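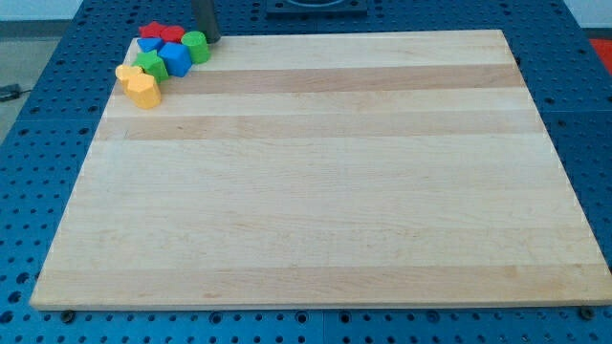
Manipulation software working meeting – minutes
Iltby site, February
Started 2:00 pm, ran over

1. Minutes of last meeting
Accepted with one change. The line "planner is stable" now reads "planner did not crash during the demo." The planning lead asked for the old wording back. Left as changed.

2. Block pushing, results from the Valtero policy
The learning team reported on the new checkpoint. They say it follows typed instructions on the board task ("push the green cylinder away from the blue cube") and does better than the January one. Discussion was long.
Perception asked how success was scored. Answer: final distance between block centers, taken from our own pose estimates. So if the pose is wrong the score is wrong too, and in the same direction. Learning team agreed this is a weak point but thinks it is small. No figures were brought to show it is small.
Of the 600 episodes logged, the start poses were mostly spread out. Only 18 began with the blocks bunched up, and those are the ones where segmentation merges neighbors. Several people felt the headline result should not go out until bunched starts are tested properly. The learning team felt this was moving the goalposts. Not settled. See actions.

3. Perception
Red blocks still swap identity when they sit side by side. The shape classifier is fine on the cylinder and the cube and poor on anything with more than four sides. Vendor (Chien) suggests retraining on their synthetic set. We tried that in the fall and got worse numbers on the real board, probably the wood grain. Perception will not repeat it without a reason.
Color thresholds were retuned again. This is the third retune and the settings are still kept by hand in a file on one machine. Asked to move them into the repo.

4. Control
Contact detection now fires at a lower threshold. Control says it is cleaner. Logs show a delay of around 100 ms between contact and the stop command, same as before the change, so it is not clear what got cleaner. Control to look at whether the filter or the message queue is eating the time.
A question was raised about pushes near the board edge. The planner treats the edge as a wall. The board has no wall. Bug filed, finally.

5. Tooling
Juvwood (the replay viewer) drops frames on long episodes and gives no warning. Two earlier reports of "jerky motion" may just be this – nobody has checked. Proposal to rewrite the viewer was turned down. Proposal to print a warning was accepted.

6. Actions
Learning: 3 fresh runs from bunched starts, scored by hand as well as by pose. No outside mention of the result before then.
Perception: thresholds into the repo, with history.
Control: timing trace for the stop command.
Planning: edge handling.
Tooling: dropped-frame warning, then recheck the jerky episodes.

7. Any other business
Request for more compute. Deferred until item 2 has an answer.

Closed 3:40 pm. Next meeting same time, same room.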